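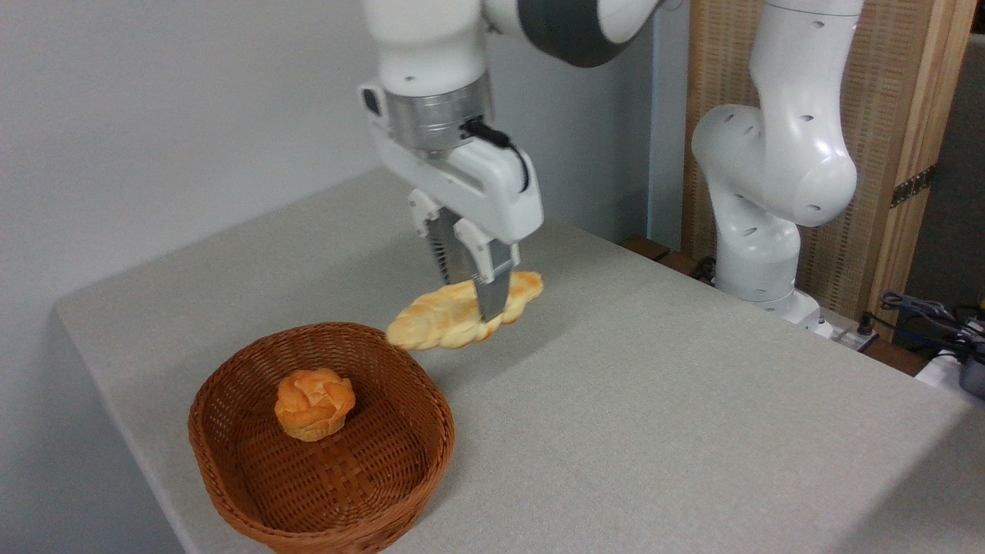

2 min read

Sondley Oval Bread Basket, brown

I bought this in June to replace a basket that had started shedding bits into the rolls. The weave is tight and so far nothing has snagged or come loose. The sides slope gently and the rim is rolled, so it's easy on the hands when you pass it.

Size is the weak point. A round bun sits in it with room to spare, but a long braided loaf has to go in at an angle or be cut first — I cut it. It weighs 226 grams and didn't slide on our table. No liner is included.

Cleaning is a dry brush, 15 seconds. Four stars.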